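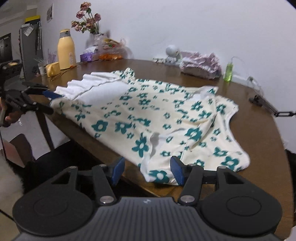 The Rule Book Lives by the Kettle

A chatty look at good manners for people who teach robots to fold

The first rule I was given at Birgate was about my sleeves. Push them up past the elbow, keep them there, and if one slides down, stop and start the whole take over. I had been in the building maybe four minutes and still had my bag on my shoulder. Lizelle Masilela, who runs the sessions, handed me a printed booklet and a cup of tea and told me to read the one before I finished the other.

I'd gone to find out how the rules get written for this kind of work, and I expected something dry. Safety clearances, emergency stops, the sort of text you skim. There is some of that! But most of the booklet is about cloth, and about tables, and about what to do with your hands between one fold and the next.

The work itself is simple to explain and surprisingly tiring to do. You hold a gripper in each hand, you squeeze, the fingertips close, and you fold a piece of clothing the way you would with your own fingers (only slower, and with a lot more muttering). Somebody records it all, and later a robot arm learns from the recording. The people who are good at it make it look like nothing. I was not good at it. A thin flowered top with a ruffle beat me three times before lunch.

Ruffles have their own page, by the way. Page six. You pinch the flat panel beside a ruffle and leave the gathers alone, because the gathers come up in a bunch and bring half the garment with them. Halyna Sirko wrote that page after a bad week with children's dresses, and she defends it fiercely. "Everyone wants to grab the frilly bit," she told me. "It's right there. It looks like a handle."

The booklet calls for 550 good takes of a garment type before anyone moves on to the next. A good take starts with the cloth spread or dropped on the table, ends with both grippers open and clear of it, and has no pause longer than 2 seconds in the middle. That last part is harder than it sounds. I pause when I think. I pause when I'm annoyed. Themba Mkhize, who was working opposite me, pauses never, and hums.

What do you do when you mess up? This was the part I liked best. If you drop a corner and pick it up again, you keep going and the take stays in. If you drop a corner and fix it with your bare hand, out it goes. The reasoning is that a robot will drop corners too and had better see how a person gets out of trouble, but it doesn't have a spare human hand to call on. Fair enough. I still reached for that corner with my fingers more times than I'd like to admit.

Then there's the matter of tidying up, which nearly caused a small war. The first version of the rules, written back in January, said tables had to be bare. Nothing on them but the garment. It was neat and easy to check, and the recordings all looked alike. Too alike, as Ludivine Lemaire saw it. She looks after the testing side, and she wanted to know whose house these robots were supposed to be folding in. Mine has a thermos on the table, and a mug, and a box of tissues, and usually something I bought at the store and haven't put away. I bet yours does too.

So the rule got turned around. Everyday things stay where they are along the back of the table, and you leave them alone between takes. You need a clear patch wide enough for the garment with its sleeves out, and anything that could spill has to be out of reach of your elbows. I asked what happens if someone wants to drink their tea. You stop recording, drink it, and put the mug back wherever feels natural. Nobody wants it put back on the exact same spot.

Romana Urban, who checks the takes afterward, had mixed feelings about all this at first, and I can see why. Bare tables are quick to check. Busy ones take her longer, and she has a whole list of things to look out for: papers with names on them, family photos, phone screens, mail. The privacy page is the longest in the booklet, and I'm glad of it. People are asked before anything is recorded in their home, they get to walk through the room first and put away what they like, and they can call up later and have a session deleted with no questions. Hands are fine. Faces get a take thrown out, including the face of the person holding the grippers, so you learn to watch mirrors and shiny fridge doors.

She went through 642 takes in her last batch and turned down more for sleeves than for anything else. I went a bit pink when she said it.

The hardware rules are short. Wipe the fingertip pads before every session, since lint makes them slippery. Check that both grippers open all the way. Don't carry a gripper by its fingers (I did, once, and Halyna made a noise like a teakettle). After about 500 squeezes, swap hands or take a break, whichever your wrists are asking for. Themba thinks that number is too high and has written so in pencil in the margin of the office copy. Others have added check marks next to his note.

I like that copy a lot. It lives on a shelf by the kettle, it has tea rings on the cover, and it's full of arguments. Someone has crossed out "smooth the fabric" and written "smooth it how??" Someone else has drawn a very decent sketch of a collar. The printed edition in use now is dated October 2024, and Lizelle is already collecting the pencil notes for the next one.

If you're thinking of setting up something like this yourself, in a lab or a spare bedroom, her advice was to write down less than you want to and then watch people try to follow it. Her first draft had a full page on how to stand. It's now one line: stand however you'd stand to fold your own laundry. She cut the rest after seeing three people read it and immediately go stiff as boards.

I went back for a second afternoon and finally got my flowered top into a rectangle. A lumpy one, with the ruffle sticking out at one end. Romana passed it. My sleeves were up.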